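Meter exchange and plan changeover: site inspection checklist, with comments

Site: Jisedier Early Learning Centre
Retailer: Promireck Energy, small business account
Inspection carried out by: Krasniqi Electrical
Inspector: Dwayne Castellanos
Reviewed by: Demetrius Mbeki
Month of inspection: March
Arrival on site 7:10 am, supply isolated 7:40 am, supply restored 8:25 am

Result codes used on this sheet
P = pass
R = pass with recommendation
D = defect, rectification required before changeover
N/A = not applicable to this installation

Scope

The account holder has applied to move from a single-rate plan to a time-of-use plan with a separately metered controlled load. The changeover needs the existing accumulation meter replaced with a Hovuline interval meter. This checklist covers the main switchboard, the meter position, the controlled load circuit, fixed equipment that will be affected by the new switching times, and general electrical safety in the occupied rooms. It does not cover the portable appliance register, which is held separately by the centre, or the roof space beyond the access hatch.

Section A: Meter position and service equipment

A1. Meter enclosure accessible without passing through a locked area. Result: R
Comment: Enclosure is on the north side of the building behind the pool-type gate. Gate latch is operable by an adult from outside. Meter reader access has previously been by arrangement. With remote reads this becomes less important, but the distributor still requires access for faults. Recommend the centre lodge a gate key with the retailer.

A2. Enclosure door closes and latches, hinges sound. Result: P
Comment: Lower hinge has surface corrosion. Door seats properly. Monitor.

A3. Panel material identified and labelled. Result: P
Comment: Panel replaced during a previous upgrade. Replacement label is legible and fixed inside the door. No drilling restrictions apply.

A4. Sufficient clear space for the replacement meter and its antenna. Result: P
Comment: Space left by the old time clock is adequate. Old time clock is disconnected and can be removed with the accumulation meter.

A5. Service fuse carrier intact, seals in place. Result: P
Comment: Seals present on arrival. Broken for isolation and replaced on completion. Seal numbers recorded on the job card.

A6. Communications signal at the meter position. Result: R
Comment: Signal acceptable with the enclosure door open, marginal with it closed. The door is steel. An external antenna should be fitted at the time of exchange. Do not leave this for a return visit. If the meter fails to report, the account will fall back to estimated reads and the time-of-use component cannot be billed correctly.

Section B: Main switchboard

B1. Main switch rating marked and suited to the load. Result: P
Comment: 80 A main switch. Marking is clear. Maximum demand assessment attached to the job card supports the existing rating. Adding a vehicle charger would require a new assessment.

B2. Circuit schedule present and accurate. Result: D
Comment: Schedule is handwritten and does not match the board. The circuit marked "laundry" supplies the kitchen dishwasher. The circuit marked "spare" is live and supplies the exterior lights. New typed schedule to be fitted. Rectified on site, see Section F.

B3. Residual current devices fitted to final subcircuits. Result: P
Comment: Fitted to all 12 final subcircuits. Controlled load circuit included.

B4. Residual current devices tested by push button. Result: P
Comment: All operated. Staff member on duty advised that push-button testing is not being done between contractor visits. A test log has been left inside the board.

B5. Residual current devices tested by instrument for trip time. Result: P
Comment: All within limits. Results on job card.

B6. Terminations tight, no sign of overheating. Result: R
Comment: Slight discolouration of insulation at the neutral for the oven circuit. Terminal was under-tightened and has been re-torqued. Insulation not brittle. Recheck at next visit.

B7. Neutral and earth bars identified, MEN connection in place. Result: P

B8. Unused openings closed off. Result: D
Comment: One pole filler missing at the right-hand side of the board. Rectified on site.

B9. Board secured against access by children. Result: P
Comment: Keyed lock, key held in the office. Height of the board does not remove the need for the lock.

Section C: Controlled load circuit

C1. Controlled load wired separately back to the switchboard. Result: P
Comment: Storage water heater only. No other equipment found on this circuit.

C2. Element rating recorded. Result: P
Comment: Nameplate 3,000 W. Measured current agrees with nameplate at the supply voltage on the day.

C3. Storage capacity adequate for the proposed switching times. Result: R
Comment: The new plan heats overnight and for a short period in the early afternoon. Centre reports high hot water use between morning tea and lunch. Capacity is adequate on paper. If staff report lukewarm water at the kitchen sink before noon, the account holder can ask Promireck to vary the switching group. There is no need to alter the wiring in the first instance.

C4. Tempering valve fitted to outlets used by children. Result: P
Comment: Valve body sighted. Outlet temperature is a plumbing matter and was not tested under this checklist. Refer to the centre's plumbing records.

C5. Pressure and temperature relief valve drain unobstructed. Result: P

C6. Local isolator fitted and labelled. Result: R
Comment: Isolator fitted, label faded. Replace label.

Section D: Occupied rooms

D1. Socket outlets of shuttered type or fitted with covers. Result: P
Comment: Shuttered outlets throughout the activity rooms. Office and staff room have standard outlets. Both have self-closing doors.

D2. Outlet and switch plates undamaged and firmly fixed. Result: R
Comment: Plate beside the activity room sink is loose on one side. Tightened. Wall lug is worn and will loosen again. Replace mounting bracket at next attendance.

D3. No permanent use of extension leads or double adaptors. Result: D
Comment: Extension lead run behind the bookcase in the activity room to supply a fish tank pump. Lead was removed by staff during the inspection and the pump moved to a fixed outlet. Staff advised that a lead in continuous use is treated as fixed wiring and is not permitted in this form.

D4. Fixings for wall-mounted items clear of concealed cable routes. Result: P
Comment: Cables in this building drop vertically to outlets and switches. Fixings in the activity rooms were checked against the outlet positions using a cable detector. No conflict found. Any future shelving should be kept out of the vertical zone above and below each outlet. 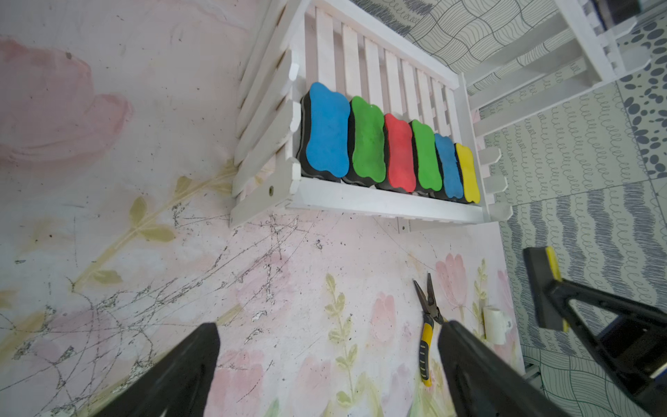

Item D4. White slatted wall shelf with whiteboard erasers.

D5. Luminaires secure, diffusers in place. Result: P
Comment: Diffusers cleaned recently. One tube in the corridor fitting is at end of life. Account holder intends to convert the corridor to LED panels. A fitting replacement is preferred over a retrofit tube.

D6. Emergency and exit lighting operates on test. Result: R
Comment: All fittings operated when supply was isolated. The fitting over the rear exit was noticeably dimmer than the others by the time supply was restored. Battery to be replaced.

D7. Fixed heaters guarded, clearances maintained. Result: P
Comment: Reverse-cycle units only. Return air grilles clear.

D8. Air conditioning timers reviewed against new plan periods. Result: R
Comment: Timers currently start all units together at 6:30 am. Under the new plan this falls outside the peak period and may be left as is. The afternoon boost at 4 pm falls inside the peak period. It is a cost matter only and has no bearing on the safety result. Recommend the boost be moved earlier or deleted.

D9. Kitchen appliances on dedicated circuits where required. Result: P
Comment: Oven and cooktop on dedicated circuits. Dishwasher shares no outlet with other equipment.

Section E: Notices and customer information

E1. Planned outage notice given to occupants. Result: P
Comment: Notice displayed at the sign-in desk. Director confirmed no medical equipment dependent on mains supply.

E2. Emergency contact for the distributor displayed at the board. Result: D
Comment: Sticker present but shows a superseded number. Replaced on site.

E3. Customer advised of meter display screens. Result: P
Comment: Import, controlled load and time screens explained to the director using the printed card.

E4. Customer advised of final read on old meter. Result: P
Comment: Photograph of the register to be taken by the installer at the time of removal and sent to Promireck with the completion paperwork. If a dispute arises over the final bill, the photograph is the record.

Section F: Defects and rectification

B2 Circuit schedule. New schedule typed, checked circuit by circuit with supply on, and fitted. Closed.
B8 Missing pole filler. Fitted. Closed.
D3 Extension lead. Removed from service. Closed.
E2 Distributor contact sticker. Replaced. Closed.

Outstanding recommendations: A1, A6, B6, C3, C6, D2, D6, D8. Of these, A6 must be done with the meter exchange. D6 should be done within 14 days. The remainder can wait for the next routine attendance.

Reviewer comments (D. Mbeki)

B6: agreed that the conductor does not need to be cut back. Please add a thermal image at the next visit, taken with the oven on for long enough to reach steady load.

C3: the switching group is set by the retailer's work order. The installer should not alter it at the meter, even at the customer's request. Customer to phone the retailer.

D3: amend the result code wording on our template. At present a defect removed during the visit prints the same as one left open, and the front page summary reads worse than the site is.

D6: battery type not recorded. Confirm before ordering.

Installation suitable for meter exchange: YES, subject to A6
Copy to: account holder, Promireck Energy connections desk, Krasniqi Electrical job file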